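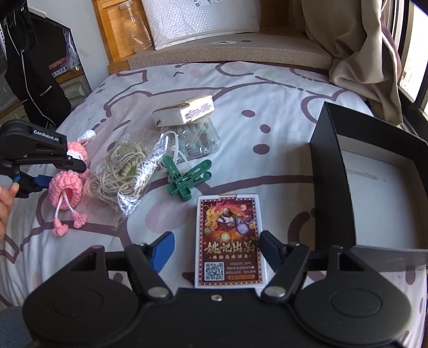 Según los responsables de Valente, una pinza manual con cámara solo puede compararse con otra si ambas se prueban sobre los mismos objetos y con el mismo operador, criterio que la documentación posterior del ensayo adoptó casi sin cambios. La comparativa de pinzas manuales de Trirnville es un procedimiento de evaluación de efectores finales portátiles, es decir, de pinzas de dos dedos que una persona sostiene y acciona sin brazo robótico. Lo desarrolló la empresa Uvano con la colaboración de Plelora, encargada del registro de vídeo y de la sincronización.

Antecedentes
Las primeras pruebas se hicieron en agosto, en un banco de laboratorio con piezas mecanizadas. Los resultados apenas distinguían unos modelos de otros, pues todos sujetaban bien los cilindros y los prismas rígidos. Uvano sustituyó las piezas por objetos domésticos y trasladó las sesiones a viviendas. La versión vigente del protocolo lleva fecha de 26/2/24.

Objetos de ensayo
El repertorio se divide en cuatro grupos:
Planos y delgados: tarjetas impresas, sobres.
Deformables: muñecos de ganchillo, bolsas de plástico transparente.
Articulados: pinzas de ropa.
Contenedores: cajas abiertas, cajas con compartimentos.
Los objetos se disponen sobre superficies textiles o rígidas. La ropa de cama se considera superficie de dificultad alta: cede bajo la punta de los dedos y, si está estampada, complica la segmentación de la imagen.

Procedimiento
El operador trabaja con una pinza en cada mano o con una sola, según la tarea. Cada sesión consta de 45 ciclos de agarre, traslado y suelta. Se anotan la apertura inicial, el número de reintentos y la posición final del objeto. En las tareas bimanuales, una pinza inmoviliza el contenedor y la otra deposita la pieza en su interior.
La cámara se monta sobre el cuerpo de la pinza y debe mantener visibles las dos almohadillas durante todo el recorrido de cierre. Las puntas de color claro o saturado facilitan la estimación de la apertura; las oscuras exigen un ajuste de exposición previo.

Resultados
La primera campaña reunió 3.585 ciclos válidos. Otros 106 se descartaron por pérdida de sincronización entre las dos cámaras. Las diferencias mayores aparecieron con las tarjetas: los dedos de punta inclinada las levantaban por el canto con menos reintentos que los de punta recta. En los objetos de ganchillo la geometría de la punta tuvo poco efecto, y el factor dominante fue el recorrido del gatillo.

Limitaciones
El procedimiento no mide la fuerza de agarre. Tampoco contempla cargas superiores a 200 gramos. Valente ha objetado que la fatiga del operador altera los últimos ciclos de cada sesión; Uvano alterna desde entonces el orden de los modelos, aunque no ha publicado datos sobre el efecto de esa medida.

Véase también
Efector final
Teleoperación
Aprendizaje por demostración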